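Sending Postcards: Your Questions

2 min read

Do you write back to everyone?
I try! I get through 40 cards in a good April and far fewer in winter, so if yours is taking a while, please don't give up on me. Ilse Brandes waited ages for hers and still speaks to me.

Pen or marker?
Ballpoint, always. Gel ink smears on glossy cards and I've ruined plenty that way.

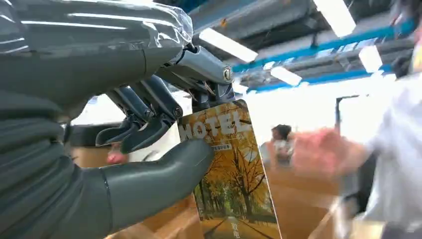
Last updated: January 20, 2023

Do I need an envelope?
Nope, though I use one for anything with glitter or a stuck-on bit – the sorting machines are rough on those.

Can I send you more than one?
Sure, up to 5 at a time. Put your return address on each, because mine get shuffled all over my desk.

Will you swap duplicates?
Yes, gladly. Email me a list first and I'll dig through the shoebox.

Related
Storing Old Cards Flat
My Favorite Stamps So Far
A Card from Salma Naciri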